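Materials Testing Technician, Cundach
Reference 918

Serra runs a small laboratory that tests plastic sheet and film for packaging firms. We need a technician for a fixed term of 2 years, working 5 days a week.

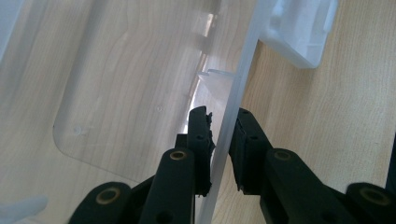 Duties include cutting specimens, running tear and tensile tests, and keeping calibration records – paper and electronic. At least 3 years of lab experience is required. Training on our reporting software is provided.

Send a resume and cover letter by 24th June. The post starts in November.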